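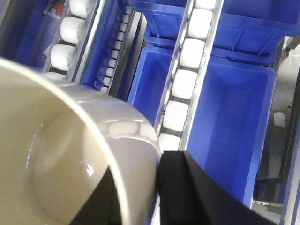

Page last changed: September, 7:40 a.m.

On the Keeping of Mugs

It has been the practice of this blog to treat one household or workroom subject at a time, and to treat it in full. The present entry concerns mugs: how many to keep, where to keep them, and how to send them from one place to another without loss. Readers who came for the second part of the shelving entry will find it next month.

The large beige mug is the one I recommend to most people who write to me. It has a wide mouth, a glossy glaze and a pale gray-beige interior with a rounded floor. The rounded floor matters more than the color. A mug with a hard corner at the bottom holds a ring of tea that no sponge will reach, and the owner is left scrubbing with the handle of a spoon wrapped in a dishcloth. I did this for years with a set from Janstead, which I otherwise liked.

A pale interior shows stains early. Some regard this as a fault. Joelle Ghanem, with whom I shared a packing room at Nitstead, held that a dark interior was the only sensible choice for an office, and her own mug was black inside and out. I could never tell whether it had been washed. We did not settle the matter, and I understand that she still has the mug.

On the storage of mugs in quantity

Most of what I know about storing mugs I learned at Nitstead, where the crockery was kept in plastic bins on sloped racks with rollers. Blue bins on gray metal tracks with white rollers are a common enough arrangement, and a good one. A bin is loaded from the back and rolls down to the front as the one before it is taken away. The oldest stock is always the first to hand. Stock number 911 was the large mug, and I can still find myself looking for that number on other people's shelves.

The following points were in use in our room and may be of service to anyone setting up a similar rack in a shop, a parish kitchen or a garage.

Set the slope before loading. A track that is too steep brings the bins down hard, and ceramic does not forgive it. Test with a bin of folded towels first.

Keep the rollers clean. Dust from cardboard settles at the roller ends, and a single stiff roller will hold up a full bin. A dry brush is sufficient. Oil should be avoided, as it collects more dust.

Do not mix sizes in one bin. Small cups find their way inside large mugs, and the two can be very hard to separate afterward. Koen Jansen once spent most of a morning with an espresso cup lodged in a soup mug. He tried cold water inside and warm water outside, which is the usual remedy, and in the end both were written off.

Stand mugs upright, with a sheet of card between layers. Opinion differs on this. Morag Urquhart stored hers upside down on account of the dust, and the rims suffered for it. The rim is the thinnest part of most mugs and should not carry weight.

On handling

A mug may be picked up by the handle, by the body or by the rim. The handle is the proper place at the table. In a deep bin the rim is often all that can be reached, with one side of the grip inside the wall and the other outside, and there is no objection to this when the mug is empty and the grip is even. Glazed surfaces are slippery. Rings should come off. It should be added that a mug lifted by the rim is to be washed before use — a rule that was posted in our room and observed by some of us.

Lift straight up. A mug drawn out at an angle will strike its neighbor, and the chip is generally found on the neighbor.

On how many to keep

At the last count, made for the purposes of this entry, my own household possessed 92 mugs. There are two people in it. I offer the figure without defense. A number came from the closing sale at Bilyk, a number were gifts, and there is a box from Ginda that has not been opened since we moved.

Esperanza Campos has proposed that I keep four for each person and give the rest to the community kitchen, which is always short. I have agreed in principle. The box from Ginda will go first, once it has been looked through, and the large beige ones will stay.

Correspondence

Khoa Tôn writes to ask whether a crazed glaze is safe to drink from. My own practice is to retire such a mug to the desk, where it may hold pencils. He also asks about baking soda for tea stains. Use a damp cloth and a small amount of soda, rub gently, and rinse well. Steel wool should not be used on a glossy glaze under any circumstances.

Letters on the subject of teapots have been received and will be answered in a later entry.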